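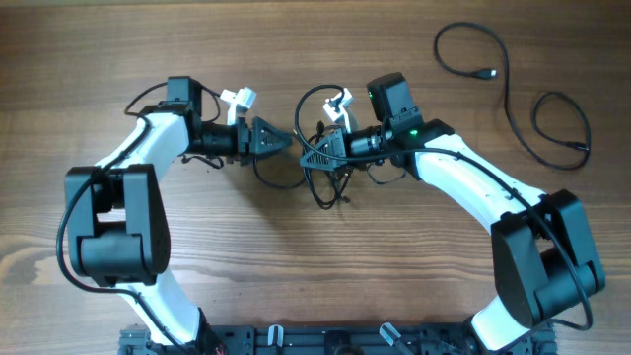

*The wooden table at Flaltonbridge, wood grain running side to side.*

# Flaltonbridge Local History Circle – December minutes

I took the minutes again, so if I've got your words wrong, tell me before the next one and I'll fix them. We got going at ten past seven. Dalal Khasawneh was in the chair. Apologies from the Flirndale Road people, who had a burst pipe.

**Last month's minutes**

Agreed, with one change. I had written that the old creamery closed "after the flood" and Grażyna Jabłońska pointed out, very nicely, that the creamery closed first and the flood came the following spring. Fixed in my copy.

**The McKinnon letters**

This took up most of the evening and I don't think anyone minded! For those who missed November, we've been lent 30 letters written by the McKinnon family, mostly from Edith to her sister out west, all from 1911. Grażyna has now read through the whole lot and typed up eleven of them.

She read us two. The first is nearly all about a hat, and then right at the bottom there's a line about the mill owner "walking the line of the new ditch with his collar up," which is the first time any of us has seen the ditch mentioned by someone who lived next to it. The second is about a church supper where the ham ran out. I could have listened to that one twice.

We had a good long argument over a place Edith calls "the Fuvado." Dalal thinks it was a boarding house. I said it sounded more like a dance hall, given that Edith wasn't allowed to go. Grażyna has found it in one newspaper ad so far, for a piano "in fair order, apply at the Fuvado," and that could go either way. Left open. If your family has been here long enough to have heard the name, please ask the oldest person you can get on the phone.

Handwriting: Edith crosses her pages, meaning she fills the sheet and then turns it sideways and writes over the top. Grażyna reads these by laying a strip of dark paper under each line. She'd like a second reader for the worst four. I put my hand up, and then saw page three and slightly regretted it.

*Action: Grażyna to keep typing, me to take the four crossed letters, both to bring what we have next time.*

**Do we print them?**

Dalal got a quote for a small booklet, stapled, black and white inside. It came to $445 for the run, which was less than I'd feared. The question is how long the thing would be. Grażyna reckons the letters come to around 4000 words once they're all typed, and that's before notes.

Some back and forth on spelling. Edith spells "necessary" a different way every single time. I'd like to leave all of it alone. Dalal worries that readers will think we can't proofread. We settled on leaving it and putting a short note in the front.

Nothing gets printed until the family says yes in writing – they said yes over the phone, but Dalal wants it on paper and she's right.

*Action: Dalal to write to the family and ask the printer how long the price holds.*

**Walking tour**

The ditch walk is on for a Saturday in spring, date to come. We want to end at the old mill gate instead of starting there, so people aren't climbing the hill last. Grażyna offered to read the collar letter out loud at the bend where you can still see the bank. Lovely idea, everyone said yes right away.

We still need somebody to ask the farm about the stile. It was me last year and I got talked to about drainage for an hour, so I'm passing it on. Dalal took it.

*Action: Dalal, stile.*

**Map drawer**

The bottom map drawer sticks. The county sheets are in there and two of them have creased corners from being tugged out. We agreed to move them up one drawer and put the spare folders at the bottom. I'll do that before the next meeting, and I'd be grateful for a second pair of hands with the big sheet, the one with the rail line on it.

**Anything else**

- A gentleman wrote asking if we know when the ferry landing was moved. We don't. Grażyna thinks there's a photograph in the blue album that might help and will look.
- Please put your name inside your umbrella. There are two black ones in the stand and both have been claimed by the same person.
- Thanks to whoever brought the ginger cake (and can we have the recipe?).

We finished at five to nine. Next meeting is the usual evening, same time, and the letters go first on the list.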